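**Progress report to the fund, December – Mevisach canteen dish return**

The arm at the Mevisach site now sorts plastic tableware during the slow part of the afternoon. It does cups well. Bowls that have been stacked at a slant by someone in a hurry take longer, and it approaches each one like a cat considering a bath.

Of the 500 practice picks in the plan, we have run all of them and kept the failures in the log, as agreed. The staff have asked for a copy. I suspect it will be read aloud.
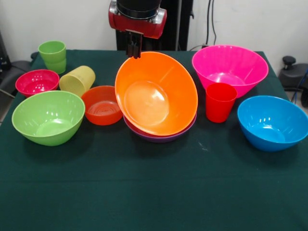
On the people side, no shifts have been cut. Two of the dish room staff now spend part of Wednesday clearing faults, and both have learned the restart routine, mostly by watching us get it wrong. Their main complaint is still the beep. Ichikawa has promised a quieter one – we have heard this before, over the beep.

Spending to date is $3,335, nearly all of it on spare gripper fingers and the Uneck software license. Still open:

- pay grade for staff who handle faults
- training for the evening crew, 5 people
- the beep

We would like to move the evening trial back by 23 days so the training comes first.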